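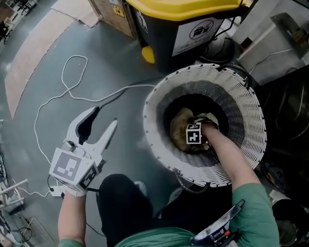

Riaan Mofokeng reckons the Trerar hand-held gripper kit is the first one he'd buy with his own money, and he told me so before I'd even got my coat off. He's been using the loaner at the Cekcombe workshop since June, and I went over to see whether he was right.

Mostly, yes! The kit is a white plastic gripper you carry in your hand, with two long pointed jaws and printed marker patterns on the cube at its base, plus a little marker cube that goes on the back of your other hand. You do ordinary chores with it (picking up, emptying out, putting away) and the software turns your moves into practice material for a robot arm. I spent a happy afternoon on baskets and cloth, and my wrist only started grumbling near the end.

The jaws open nice and wide, and soft stuff is easier to grab than I expected. Setup took me 12 minutes with the paper guide open on my knee. I do wish the trigger were a bit lighter - my thumb is not what it was - and the link to the online manual gave me a 404 both times I tried it.

Price is $500 for the full kit, or $200 for a month's rental with shipping both ways. Nkosi is taking orders now and says the next batch goes out before the holidays. Riaan has already put his name down for two. I'm renting first.

Last updated: Nov 20, 2021

Recent items
Grarna adds weekend repair hours
Cekcombe workshop gets a second bench
Renting or buying a small robot arm

Contact us | Copyright Cekcombe News | Back to top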